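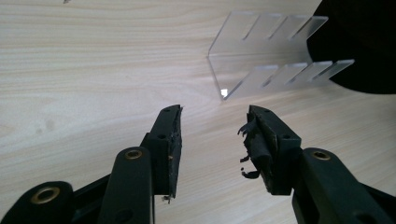

I finally cleared out the spare room, and it took me most of December 2022 to do it. If you've been getting this newsletter for a while you know I've been threatening to since the summer, and a few of you (hello, So-yul) have been asking very politely whether it was ever going to happen. Well, it did!

The thing that got me going was paper. Bills, manuals, school newsletters from when the kids were small, a whole folder of warranty cards for a washing machine we left behind in the Kildale house. I had always kept paper in boxes, on the theory that a box with a lid on it is a tidy thing. My neighbor I-seul Wi took one look and asked me when I had last opened any of them. I couldn't tell her. I think one of them had come through two moves with the same tape on it.

So I started with a box a night, after supper, radio on. Eight boxes in all. The first was quick, all takeout menus and old calendars, and I felt terrific. The second was letters, and I lost the entire evening, plus a good bit of the next one. My aunt wrote me every other week when I was away at school and she wrote exactly the way she talked, so there'd be a page and a half on the price of pears and then one line at the bottom about somebody's operation. I read every one of them. I'd say if you're going to do this, save the letters for the end or you'll never get past them.

Taxes were the part I dreaded. I'd kept far too much, and I'd also somehow kept the wrong things, so there were envelopes with nothing inside and receipts that had faded clean away. Jae-hoon Cheon from my Tuesday walking group used to do books for a hardware store and he came over for coffee and helped me sort out what to hang on to. He ate most of a coffee cake and was worth every crumb.

Everything I'm keeping now fits in one drawer, in plain folders, with the labels written big enough that I can read them without my glasses. I did try colored folders first. I couldn't remember what green was for by the end of the week, so back they went.

The shredding I took to the place on Sandhu Street, and they'll let you stand there and watch it go through, which I enjoyed more than I expected to.

Next month I want to do photographs, and I'd love to hear how you've managed yours. Do you sort by year or by person? What do you do with the ones where you don't know a soul in them? I have an envelope of those from my mother's side, all very dressed up, standing in front of a lake. Write and tell me. I'll put the best answers in the next letter, along with the pear cake recipe I promised in October and forgot.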